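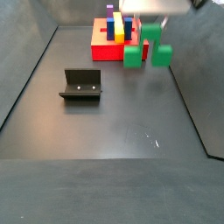 1/4 Jakab live album, vinyl reissue

My copy of the Jakab double LP came on 28th January. Coduneo pressed 800 on grey vinyl and the sleeve is the original gatefold.

2/4

Side 2 now has the full organ solo, which the old CD faded early. Sound is clearer in the low end. There's a bit of surface noise between tracks – gone after a clean.

3/4

Postage from Cinham was about $14, so order with a mate if you can.

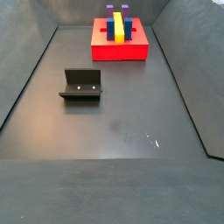 Kamala Menon reckons the drums are too loud on the closing track and she's sticking with her CD.

4/4

Fair enough. I prefer them up front. Coduneo still has copies in its online store.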